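3.2 Mixed piles in the home

Most published work on household sorting starts from a single category. Laundry studies begin with a basket of clothes, kitchen studies with dishes or groceries, and paper studies with mail. The piles that people in our study found hardest to clear did not fit any of these. They held clothing, packaging, printed matter and small personal items together, and they tended to sit in one spot for weeks. We call these mixed piles, following the term used by Najafi in the Mimer home visits.

We drew on 623 piles recorded in the Tunda collection. Each record has a short note by the resident, a list of items written up after sorting, and at least one picture. The lists contain 3968 entries in all. Of these, 2964 could be given a category from the list alone. The remainder were too vague ("stuff from trip", "bits") or named a container without its contents, and we set them aside for the analysis in Section 4.

A mixed pile has a loose order that comes from the shape and stiffness of the things in it. Soft items bend over whatever is under them and fill gaps. Flat, stiff items bridge across the pile and hide what lies below. Small items settle into openings, where they are easy to miss until the larger things have been lifted away. Residents often described this last group as "lost", even when the item was only a few inches down.

Figure 2 gives a typical case. The dark navy cloth is bunched into folds, and with the cloth gathered up like this it is hard to say what kind of item it is. Behind it, a flat tan-brown sheet lies at a slant across the middle of the pile and covers part of a white surface printed with small multicolored patterns. The pale pink neck pillow keeps its U shape, and a small cylindrical item sits in its opening.
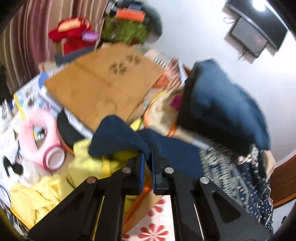

Figure 2. A mixed pile with a navy cloth, a tan-brown sheet and a pink neck pillow.

The sheet shows why material is a poor guide to category. It could be cardboard or part of a paper bag, and the printed marks on it are too blurred to settle the matter. In our coding, a flat sheet of this kind could be entered as packaging, as paper to keep or as trash, depending on what the resident wrote. Where the note gave no help, coders used the label "flat, unassigned". We preferred this to a forced choice, as the two coders agreed on the label far more often than they agreed on any of the three alternatives.

Cloth raised a different problem. A folded shirt can be named at a glance, but a crumpled one usually has to be picked up and opened. Several residents told us they sorted cloth last for this reason. Others did the opposite and pulled every soft item out first, so that the stiff things underneath could be seen. Both orders appear in the notes, and neither was clearly faster. Residents who pulled cloth out first did report more trips across the room, mostly to a bed or chair used as a holding place.

Travel items form a group of their own. Neck pillows, toiletry bags, adapters and small bottles came up together in many lists, and notes written in October, after the school break, mention them more than notes from other months. These things have a clear use but often no fixed home in the house. Residents could name them without trouble and still did not know where to put them. One wrote that her pillow "goes where the suitcase goes", and that the suitcase was under the pile.

We therefore coded each item twice, once for what it is and once for whether it has a set place. The second code was taken from the resident's note or, if the note was silent, from a short follow-up call. The calls were closed on 20th March, and items still without an answer were marked as unknown. Fifteen piles had no usable answers for any item and were dropped from the comparison of set places, although they remain in the item counts.

The storage labels follow the Granari scheme with two changes. We merged "shelf" and "open rack", which residents did not tell apart, and we added "with another item" for cases like the pillow and the suitcase. The added label was used mainly for travel items and chargers. Spare parts and loose lids were also coded this way when the resident could name the thing they belonged to.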